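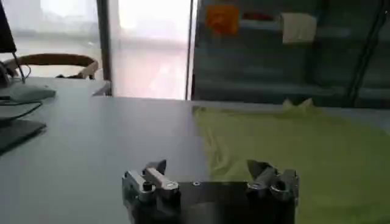 Clothing repair room opens two more evenings at Pandgate

The clothing repair and folding room at Pandgate Hall in Drernden will open on two more evenings a week from January, after a rise in the number of people bringing in garments over the autumn.

The room took in 814 items between September and the end of November. Of those, 693 were washed, mended where needed and either handed back to their owners or put out on the rails in the front hall. The rest were beyond repair and went to a rag merchant in Fekside.

Ruth Betancur, who has run the room since it moved across from the old library annexe, said the extra hours had been asked for mainly by people who work during the day.

"We shut at four, and a lot of people don't finish until five or half past," she said. "They were leaving bags at the side door, and if it rained we had to wash the lot again. I'd much sooner they came in and talked to us about what needs doing."

The new opening times are Monday and Thursday from 5.30pm to 8pm. The daytime sessions stay as they are, apart from the week of the hall's electrical inspection, when the whole building will be closed.

Most of what comes in is light clothing: shirts, thin jumpers, summer dresses and children's tops. Bedding is accepted in the daytime but not in the evenings, when there will be fewer people on hand and only one of the two machines will be running. Shoes, coats with fur trim and anything that has been stored with mothballs are not accepted at any time.

Items are sorted on arrival and checked for loose seams, missing buttons and marks. Each one is spread out on a table for checking before it is folded. Thin fabrics take the longest, according to Fatima Adeleke, who looks after the folding.

"A heavy shirt you can do in a few seconds," she said. "A thin one slides about and creases as you go. You smooth one side and the other side has bunched up. We teach people to start from the collar and leave the sleeves until last, but everyone ends up with their own way of doing it."

Folding sessions for beginners will be held during the first hour of each Thursday evening. They cover shirts, fitted sheets and knitwear, and there is no charge. Places can be booked at the hall's front desk or by telephone during office hours.

The longer hours are being paid for by a grant of £2,000 from the Llanos Fund, which supports repair and reuse projects in the district. The money will cover heating, lighting and detergent until the end of the summer. It will also pay for a second ironing board and a set of lidded storage boxes for the back corridor, where bags have been stacked against the wall.

Nilton Arboleda, the hall manager, said the corridor had been raised at the last fire safety visit and needed to be kept clear.

"It's a fire exit, so the bags can't stay there," he said. "The boxes will go on the shelving upstairs. That does mean carrying them up and down, and the lift won't be working again before the spring."

Brayan Rivadeneyra, who lives on Fekside Road, brought in his late father's work shirts in October and had several of them altered to fit. He said he had been ready to throw them away.

"The collars had gone on most of them," he said. "They turned them over and stitched them back on, and you can't tell unless you look at the underside. I've been wearing them to work."

A small charge is made for alterations, starting at £3 for a hem. Simple mending is free, although there is a box for donations by the door. Anyone leaving clothes should put their name and telephone number on a slip of paper inside the bag. Items not collected within 30 days will go on the rails.

Chie Hirose will be in charge of the Monday evenings and is looking for two people who can use a sewing machine. Some experience is needed, but training will be given on the room's own machines. Anyone interested can leave their details at the front desk.

Parking behind the hall is free after 6pm. The side gate will be locked during evening sessions, and visitors are asked to use the main entrance.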